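Projects > Hundau Program > Progress Reports > Second Report

Print | E-mail

Simulated Countertop Handling: Second Progress Report to the Hundau Program

Submitted by the Retum project office, Skumcombe
Prepared by Theophilus Fiadzo, principal investigator 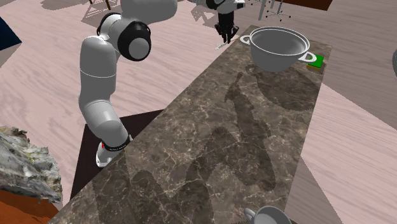 Figure 1. Countertop environment in simulation, with the arm, the large two-handled cup and, in the foreground, a smaller cup.

1. Purpose of this report

This report covers the second period of the grant. Most of it concerns a fault in the simulated handling work that came to light in July and that has changed the order of the remaining tasks. The project office informed the program officer by telephone on the morning the fault was confirmed. The present text is the written account requested at that time.

No physical equipment was involved and no person was placed at risk. The fault is nevertheless treated here as a safety matter. The control software under test is intended for transfer to the hardware cell at Michiels, and the same behavior on a real arm would have been unacceptable.

2. Work planned for the period

The work plan called for a full series of pick-and-place trials with household cups on a fixed counter. Each trial begins with the arm in a raised rest position. The controller is given a target cup and a destination, and it must grasp, lift, carry and release the cup without contact with any other object. The series comprised 584 trials, all of which were run. Cup size, cup position and the starting posture of the arm were varied between trials.

3. Description of the fault

In 20 trials the arm did not stop when the contact force at the fingers passed the permitted limit. The gripper continued to press downward, the cup was driven into the counter surface, and the physics engine resolved the overlap by throwing the cup clear. In five of these trials the forearm also swept across the counter after the release command and struck a second object.

The automatic scoring did not report these events as violations. It recorded them as ordinary missed grasps. They were found only when Mr. Fiadzo reviewed the replay files for the misses and noticed that the cup's final position lay well outside the work area.

4. Cause

Two separate errors were identified.

The first was in the force monitor. The monitor read contact force at the end of each control cycle, while the physics engine advanced in several smaller steps within that cycle. A short, high peak could rise and fall between two readings and leave no trace. Wide cups gripped near a handle were the most affected, as the fingers met the rim at an angle and the load came on very quickly.

The second error was in the stop routine. When the monitor did raise a stop, the routine canceled the current motion but did not clear the queue of motions behind it. The arm paused and then carried out the next queued movement. This accounts for the forearm sweeps.

The second error is the more serious of the two. A stop that can be overridden by a waiting command is not a stop in any sense that the Michiels site rules would accept. The routine had been carried over from an earlier Retum project in which motions were never queued, and it was not reviewed again when queuing was added.

5. Corrective action

The force monitor now records the highest value reached across all physics steps in a cycle. The stop routine clears the queue and holds the arm in place until an operator releases it by hand. Scoring has been amended so that any contact above the limit is reported under its own heading, whatever the outcome of the grasp.

The 20 affected trials were repeated with the corrected software from the same starting conditions. The arm stopped within the limit in every case and no second object was struck. The full series has not yet been repeated. Until it has, the grasp success figures given in the first report should be regarded as provisional and should not be quoted.

6. Effect on schedule and budget

Transfer to the Michiels cell has been put back by five weeks. The time will be used to repeat the full series and to carry out a line-by-line review of all code carried over from earlier projects. Staff costs for the review will be met from the existing travel line, which is underspent. No additional funds are requested.

7. Matters for the funder's decision

The project office asks the Hundau Program to approve the revised transfer date and the movement of funds described in section 6. It also asks whether the program wishes to name an outside reviewer for the stop routine before any hardware trial takes place. Retum would welcome such a review and can make the source code and replay files available at the Skumcombe office on request.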